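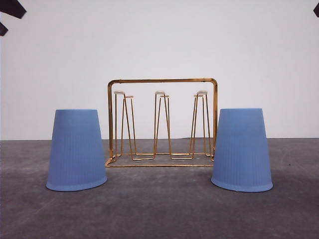 Upturned cups and a wire drying rack.

Flamik seeded crackers: progress to the end of July

The grant was for getting Flamik out of the farm shop and into regular stores. We have made crackers and we have sold crackers. I'm less sure than I was in the spring that we have a business that can do both at the same price.

Makris ran the first full batch for us, 1000 packs, rye and caraway only. The onion version was dropped before the run. It tasted fine on day one and stale well before the date we meant to print on the pack, and the fix Makris offered was a thicker film that costs more than the onion does. I'd like to see a second quote before anyone tells you this is solved.

Of the 1000, 53 packs were set aside for split seams. Makris calls that normal for a new line. It may be. They haven't shown us the figures for any of their other lines, and we have asked twice. 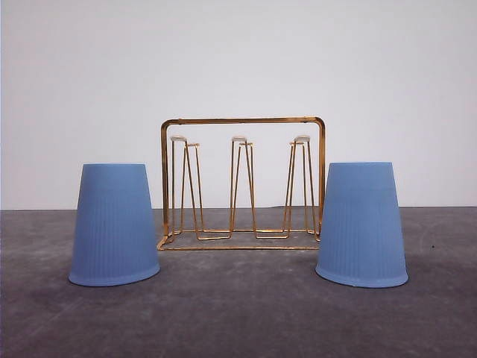
Two blue cups on a concrete floor, with the rack set a little behind them.

Polovmont stores took 200 packs for a trial in eight branches. The buyer is pleased. I would be more pleased if the trial hadn't run at an introductory price, with a display stand by the registers that we paid for. All it shows so far is that people will pick up a cheap cracker while they wait in line. The repeat order is "under discussion," and I've left it out of the forecast.

The tasting sessions scored well too, and I give them very little weight. Free food gets good scores. The one useful comment, which came up more than once, was that the crackers break when you spread anything cold on them.

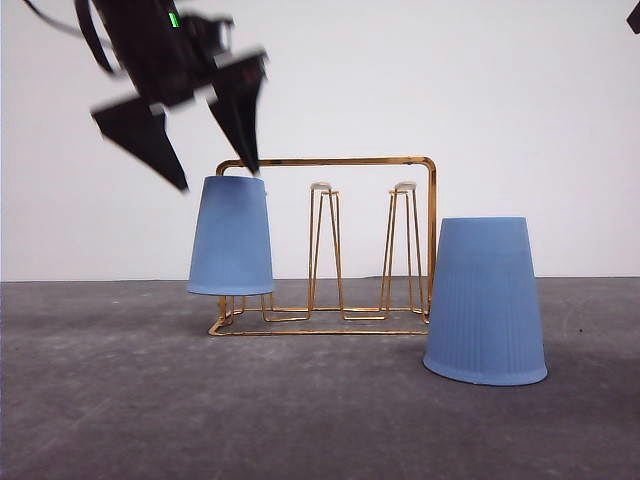
Shelf life is still the weak point. Our own tests say the rye cracker holds its snap, but we tested sealed packs in a cool room, and customers open a pack and leave it on the counter. A cup hanging on a wire rack has air all the way around it and is none the worse; a cracker left like that goes soft. The next round will use opened packs, folded over and clipped, checked every morning. Until it's finished I don't want "stays crisp" on the label, whatever the design people have already drawn up.

Spending is within the budget, mainly due to the onion run not happening. Please don't read that as a saving. The money will go to film or to a second co-packer.
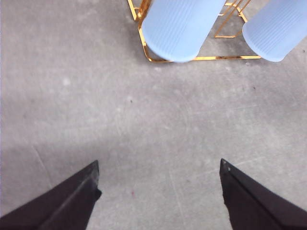 Flamik project office, Hudstead

Two requests. First, let us move the second payment from advertising to testing. Second, hold off on the press notice about Polovmont until there is a signed repeat order. If the order doesn't come, we'll report that in the same detail, along with what is left in the stockroom.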